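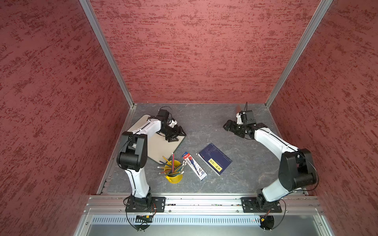

Duvisach Stone Care Paste, reviewed after one very long winter
Aug 2, 2020

I have been meaning to write about this little tin since November, when I first ordered it from Pemier, and I do apologise to those of you who wrote in asking (twice, in one case!). I wanted to use it properly before I said anything, and then there was the kitchen to paint, and you know how the months go.

If you've lived with marble for any length of time you will know the worry. A slice of lemon, a wine glass, a forgotten tea bag, and there's a dull ring that you only ever notice when visitors are due. For years I used Vorkent spray, which smells lovely and does very little for a ring. Duvisach is a paste, thick as cold butter, and you work it in with a damp cotton cloth in small circles. The instructions ask for 3 minutes a patch. I put the radio on and gave it rather more.

On light rings it did very well indeed, and on the ghost of an old coffee spill it did better than I'd hoped. It won't touch a deep etch, so please don't buy it for that, you'll need somebody with a proper polishing wheel. It also leaves a white film in any tiny pits, and I spent a whole evening getting it out with a soft toothbrush.

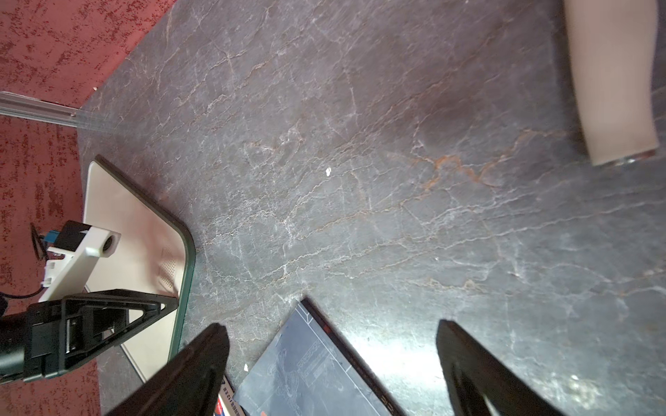

Dark grey marble with white veining and a few rusty streaks.

Veined stone is kinder to the lazy polisher, I find, as a small smear gets lost among all those lines. My plain windowsill shows everything. I did try the Ertürk cloths that Pemier sells alongside the paste, and they're nice and soft, but an old pillowcase worked just as well and cost me nothing.

The tin was 17 pounds, which made me wince, though I've used it on two tables, a windowsill and my sister's hearth and there's still plenty left. The lid is a beast to get off once it has dried round the rim, so wipe it before you put it away. I'd give it four stars, and I'll be buying another when this one runs out.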